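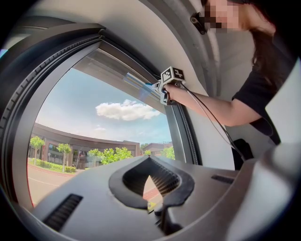
Clulach 85 Glazing Seal for Vehicle Windows

Product code: 3017
Manufacturer: Clulach
Supplied by: Flunilis Transport Components
Page last revised: 30/05/2024

The Clulach 85 is a ribbed rubber seal for fixed side windows in buses, coaches, motor homes and converted vans. It is supplied in continuous lengths and is fitted between the window opening and the glass. The seal is intended for workshops carrying out replacement work on older bodies, where the original profile is no longer made or is available only in short lengths.

The profile is extruded in one piece. A deep channel on the inner side receives the edge of the glass, and a second channel on the outer side grips the body panel. The ribs on the visible face allow the seal to bend around rounded corners without lifting. A separate filler strip is pressed into the groove after the glass has been set, and this strip must be ordered under the same product code with the suffix F.

Selecting the correct profile

Customers are asked to measure the existing installation before placing an order. The thickness of the panel should be taken at several points around the opening, as older bodies have often been repaired and the edge may be uneven. Where an opening has been patched with heavier sheet, the standard profile may not seat correctly and the wide version should be requested.

The length required is the full distance around the opening, measured along the edge of the panel, with an allowance of 2 percent. The seal must not be stretched to make up a short length. Stretched rubber will draw back over the following months and leave a gap at the joint.

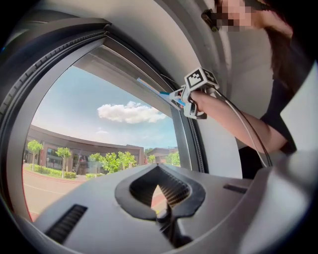 The joint should be placed at the center of the top edge on windows that do not open. Earlier Flunilis literature recommended the bottom edge. That advice was withdrawn in January, and workshops holding the older fitting sheet should discard it.

Fitting

Remove all traces of the former seal and any hardened sealant from the opening. Bare metal must be treated and painted before the new seal is fitted, and the paint must be fully cured. Fit the seal to the body first, starting at the joint position, and then introduce the glass from the outside with a fitting cord laid in the inner channel. Soap solution may be used as a lubricant. Petroleum jelly, engine oil and silicone spray must not be used.

The filler strip is inserted last with the Custus hand tool, available separately. Other tools of the same general pattern may be suitable but have not been tested by Flunilis.

Care

Wash with mild soap and clean water. Do not direct a pressure washer at the edge of the glass. Seals on vehicles stored outdoors should be inspected once a year for cracking at the corners, where wear generally appears first.

Ordering and delivery

The seal is sold by the meter or in full coils of 29 meters. Cut lengths cannot be returned unless faulty. Full coils may be returned unopened, and the customer is responsible for return carriage. Coils should be stored flat, away from direct sunlight and from electric motors, and should not be hung from hooks.

Trade accounts formerly held with Acharya Body Supplies have been transferred to Flunilis. Account numbers and agreed discounts are unchanged. Orders quoting an Acharya stock number will be accepted, but the equivalent Flunilis code will appear on the delivery note and invoice.

Related items

3017F Filler strip, black
3017W Clulach 85 seal, wide version
Custus filler strip insertion tool
Fitting cord, per coil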